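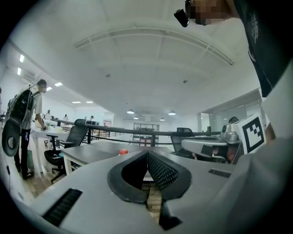
December, notebook entry, started 7:40 am

Striking bench, glove padding tests, second round. Carrying on from Naheed's page on the amateur card gloves.

Background so I can find it later: the promoter's fight on the Nimgate card fell through when the challenger pulled out with a hand fracture, and the coach asked whether the gloves were part of it. We can't answer that for one hand and one injury. What we can do is compare the gloves the gym has been using with the other two models we have and see how the knuckle padding holds up over repeated hits.

Gloves on the bench:
Dovier 4 oz, open palm, size L, one new pair and one pair from the gym
Neka 4 oz, same cut, thicker over the first two knuckles, new
Åberg 7 oz sparring glove, new, for reference only

Set-up is the drop rig with the fist form, same as last time. Load cell zeroed before each glove. The strap is closed to the pen mark every time. Jingyi pointed out that last round we closed it by feel and the two Dovier runs don't line up, so I have crossed those out in the old table and we are starting over.

Protocol: 600 drops per glove, left glove only, peak force logged on every drop. Rest of two minutes after each block of 100 so the foam can recover a bit. Calliper the padding over the second knuckle before the first drop and after each block.

8:15 Dovier new. No trouble. Peak force crept up through the first three blocks and then went flat. Padding looks even across the knuckles when you press it with a thumb.

9:30 Dovier from the gym. Higher from the first drop, as expected. At drop 67 of the second block the trace doubled and I stopped. The fist form had rotated on its pin. Tightened the collar, threw out the block and ran it again. Clean the second time. There's a soft spot over the second knuckle that you can find with your thumb, and the stitching along the outside seam has started to lift. Dehua reckons the soft spot comes from bag work. The fighters aren't supposed to use the competition gloves on the bag but they all do.

10:50 Tea. Xiuying came by to ask if the rig would be free for the shin guards this afternoon. Told her after three.

11:05 Neka. Lower peaks than the new Dovier for the first two blocks and then the gap closes. By the last block I wouldn't want to call a difference from the plot alone. The extra foam over the first two knuckles is softer stuff, and my guess is it bottoms out early and after that you're hitting on the base layer. Need to cut one open to be sure. Signe has a spare right-hand glove that failed inspection on the thumb loop and she is happy for us to section it.

Problem with the Neka: the wrist strap slips. The hook side is narrow and by the fourth block it had crept back a finger's width from the pen mark. I reset it between blocks and noted it each time. Somebody throwing punches for three rounds is going to get the same thing, and a loose wrist worries me more than a small change in foam. Have put it in the notes to the coach.

12:40 Åberg. Ran the full set over lunch. Much lower peaks throughout, no surprise with that much foam. Not allowed in competition so it's only there to give us a bottom line on the plot.

1:50 Went back and ran one block of 100 on the bare fist form with a single layer of hand wrap, because Naheed wanted it. The wrap does less than I thought for peak force. It does keep the form from shifting inside the glove, so we might wrap it for every run from now on. That would mean repeating today's work. Leaving that for the group to decide.

Not happy with the temperature in here. The heater was off first thing and the Dovier new run was done in a cold room, and the Åberg in a warm one. Foam gets stiffer in the cold. There's a thermometer in the drawer and I should have written it down at the start of each run. Next time it goes in the header of the log sheet.

Rig cleared and handed over to Xiuying 3:10 pm. Shin guard clamp is in the blue tub, the one with the longer bolts.

To do:
Section the spare Neka glove (Dehua, when the band saw blade is changed)
Photograph the lifted seam on the gym Dovier with a ruler beside it
Ask the coach how many sessions that pair has done, and whether anyone else has been wearing it
Repeat Dovier new at room temperature
Order a new collar for the fist form, the thread on this one is nearly gone
Send Jingyi the raw files, she wants to look at rise time as well as peak

Added 4:30 pm: coach rang back. The gym pair has been shared among 11 fighters since winter and he has no count of sessions. He'll pull them from use. Asked him to hang on to the right-hand glove as it is, without washing it, until one of us can pick it up.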